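The Long Table at Plollau: how we're getting on

To: Regula Hofstetter, Bakalis Fund
From: Analyn Malabanan

Dear Regula,

You asked for something readable this time and not the spreadsheet with my comments squashed into the last column, so I'm writing you a proper letter and the spreadsheet can come along behind it. I've kept to the headings on your form more or less, though I've moved the money up because I know you'll go looking for it first!

The money

Of the £800 you gave us for tableware and trials we have spent £482. Most of that went to Zikmont for the first lot of crockery, and the rest on paper, tape, a second-hand plate rack and a frankly painful delivery charge. The delivery charge was my fault. I ordered the plates and then remembered the bowls the next morning, by which point the first order had been packed, and they wouldn't put them together. Receipts are all in the folder, including the one that got tea on it (you can still read the total).

I haven't touched the money set aside for serving dishes. Zoi Balaskas thinks we should wait until we know how big the middle of the table is going to be, and she's right, although I had my eye on some lovely big oval ones and was sulky about it for an afternoon.

What we've been up to

When I last wrote we had a plan on squared paper and a lot of opinions. The plan was to seat everyone at one long table for the shared lunches, with the food passed along the middle, and to have each place set in the same way so that people arriving late or arriving shy could see straight off where to sit. Lovely on squared paper. Then Gerasimos Petridis asked how wide a place was, and we all said different things with great confidence.

So we stopped drawing and started using a real table. We've papered it with brown kraft paper from end to end and marked it out in tape, and we've been trying crockery on it in different spots ever since. I can't tell you how much more sensible the arguments have become. You can say "there's no room for your elbow" on a drawing until you're hoarse, but put a plate down and pull a chair up and it's settled before the kettle's boiled.

The paper took a couple of goes. Our first attempt was one long run pulled off the roll by Kyriaki Karagiannis while I held the other end, and it went on at a slant and tore when we tried to coax it straight. Now we do it in separate sheets with an overlap. It does wrinkle a bit and you can feel the joins under your hand, but if one sheet gets soup on it you only have to change the one. For the real lunches I'd still like the overlaps to fall between places, where nobody's going to be resting a glass.

We had a wobble over the tape. I'd started with ordinary masking tape, which on brown paper is practically invisible to anyone over fifty, me included. Dark blue was Kyriaki's idea. It shows up well even at the window end, where the light comes in very strong and bleaches everything out. I'd assumed the window end would be the best seats in the house, and for the view they are, but you do squint. Gerasimos wants a blind. I've told him a blind isn't in the budget and he has started saying the word "muslin" at me in a meaningful way.

Trying out the places

The rule we started with was a plate and a bowl for every person, with the bowl standing on the plate. It looked smart and it was useless. As soon as you've finished your soup you've got a dirty bowl in the way of your main course and nowhere to put it, so it goes into the middle, and then the middle's full and the bread can't get past. We did this with four of us pretending to be a full table and it still jammed up.

Next we tried bowls and plates apart, each with a bit of paper to themselves, and that's the way we're leaning. The bowl can hold soup, or fruit, or whatever's going round, and the plate stays clear until it's wanted. Plain white for both. I did wonder if it would be a bit canteen-ish, but against the brown paper and the blue lines white looks clean and cheerful, and a bit of something yellow in a white bowl brightens up the whole stretch of table.

There's still a question about the centre line. We taped one down the length thinking it would be the border between the two sides, yours and mine, so to speak, and plates keep ending up on or near it. I've stopped fighting this. People put plates down where their arm naturally goes, and if that's on the line then perhaps the line is in the wrong place. My feeling is that we want a proper strip down the middle for the shared dishes and no single line at all. 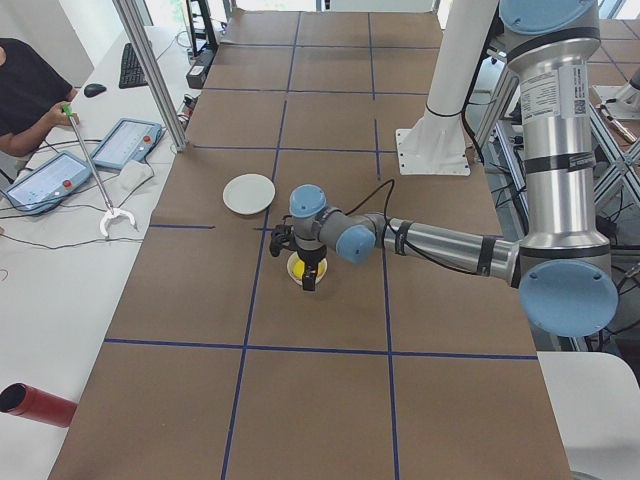
Regula Hofstetter's note on my draft said that a strip was fine by her as long as somebody in a wheelchair could still reach what was on it, and had we tried that from a seated position with the chair pushed well back? She also asked whether the tape would be there at the actual lunches, and said she rather hoped not, as it might make people feel they'd been allotted a parking space.

Fair points, both of them, and I've left your note in so that the others can see where the next bit comes from. No, we hadn't tried the reach properly. We've since had a go from a chair set back from the edge, and a strip down the middle is a stretch for anyone with short arms, never mind anything else. Zoi suggested that the strip should be interrupted here and there, with a dish brought in close to the edge at those spots so that it belongs to two or three neighbours and doesn't have to be fetched across. We'll mark that up on the next lot of paper and see how it feels. I'd also like to ask Pellum, who run the lunch club up the hill and have been doing this a great deal longer than we have, what they do about reaching. They've already been generous about lending us benches.

As to the parking spaces, I laughed, but Kyriaki was quite stung! She'd like it recorded that the tape is for working things out and was always going to come off. Gerasimos would like it recorded that he thinks some of it should stay. His argument is that a new person standing in the doorway with a plate in their hand wants to be told where to go, and a faint line does that more kindly than a stranger waving at them. I can see both sides. We might try the cross lines only, so you can tell one place from the next, and leave out the long ones, which do make it look like a running track.

Things that haven't gone so well

Storage. I said in my application that the crockery would live in the cupboard under the stairs, and the crockery does fit in the cupboard under the stairs, but you then can't get the plate rack in with it, and without the rack the plates are in tall stacks that make me nervous. For now the rack is in the corridor. I'm told I can have the shelves by the back door once the lost property has been dealt with, and I've offered to deal with the lost property myself.

Washing up. We had pictured a nice line of people with tea towels. The sink is too low for Gerasimos, the draining board slopes the wrong way, and bowls take longer than plates because everybody stacks them before they've drained. I haven't got an answer yet. Zoi's for buying another drainer and I'm for using the rack, if I can get it out of the corridor.

The menu cards. I know they were in the bid. I made some and they kept falling over, and then I forgot about them, and since then not one person has asked what happened to them. I'd like your permission to drop them quietly and put the money towards soup spoons, which people have asked for. The dessert spoons we have are a bit mean for soup.

What's next

A fresh sheet or two of paper at the near end, with Zoi's broken-up strip marked on it. A trial with real soup, which I've been putting off for the sake of the paper. A phone call to Pellum about reaching and, while I'm at it, about how they get people to pass the bread before it has gone cold at the far end. After that I'll order the serving dishes, once we know what size will fit, and I promise to put everything on the one order this time.

We're still hoping for the first proper lunch in May. If the shelves come free sooner then we might manage a small one before that, friends and family only, to find out where the queue forms. You'd be very welcome to either. Come to the small one if you want to see us make mistakes, and bring an appetite, because Kyriaki has started testing lentil recipes and there's a great deal of lentil to get through.

One last question before I send this off. Your form asks for "number of beneficiaries to date" and I've left the box blank, as we haven't fed anybody yet apart from ourselves. Is blank all right, or would you like a nought?

With very best wishes,

Analyn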